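Home & Living | Press Releases
14 shares | 3 comments

FOR IMMEDIATE RELEASE

Tumik opens sign-ups for "Fold It on the Bed," a laundry course for people who hate laundry

Hi, I'm Iida Hakala, and I run Tumik, a very small company that teaches people how to deal with their clean clothes. (Dirty ones too, but that's the easy half!) I'm so happy to tell you that our new home course, Fold It on the Bed, opens for sign-ups this September.

I came up with it after our spring survey. We heard from 2670 households and I read every single comment, mostly late at night with a cup of tea going cold next to me. The thing people grumbled about most was folding, way ahead of ironing and matching socks. So many of them wrote that they don't own a table big enough, or they do but it's covered in homework and mail. Well, you've got a bed, haven't you? It's the biggest flat surface in most homes, and it's usually right next to the closet.

The course is six short lessons you can do at home, whenever you like. We start with plain flat pieces, move on to T-shirts and long sleeves, and then spend a whole lesson on fitted sheets, which I put off learning myself until I was well past thirty. Every sign-up comes with the Clurnovis workbook, our printed guide with big drawings and room to scribble, and a drawer chart you can tape up inside a closet door.

The first 200 people to sign up also get a live evening session with me on Mikkelsen, the video classroom we use. Bring a full basket! I'll be folding mine right along with you, and you can stop me and ask anything. After that we have room for 2000 people in the fall round, and the next one opens in January.

If you'd like to try a lesson in person, come see us at our Bastach studio, where we've put in two double beds and a lot of hooks. Mornings are quietest.

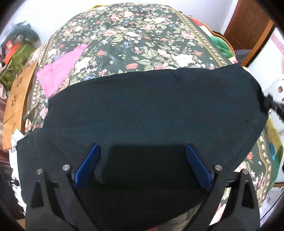

Lesson one is all about smoothing, and I'd ask you to take it slowly, even if you've been folding for forty years. Spread your piece out as wide as it'll go, run your palms from the middle out to the sides, and look at the top edge before you make a single fold. I love a dark piece for practice, like the black cloth on that green quilt with the pink and cream roses, where the hem stands out so well against all those flowers. There's a slight crease near the middle of the top edge, and one end is still bunched up, so that's where I'd put my hands next. A plain black piece on a plain black bedspread would have me squinting! Sign-ups and press questions both come straight to me at the Tumik office, and I answer them myself, usually before lunch.

Related
- Tumik's drawer chart gets a bigger print size
- Fitted sheets: readers send in their best tries
- Bastach studio adds morning hours
- What 2670 households told us about laundry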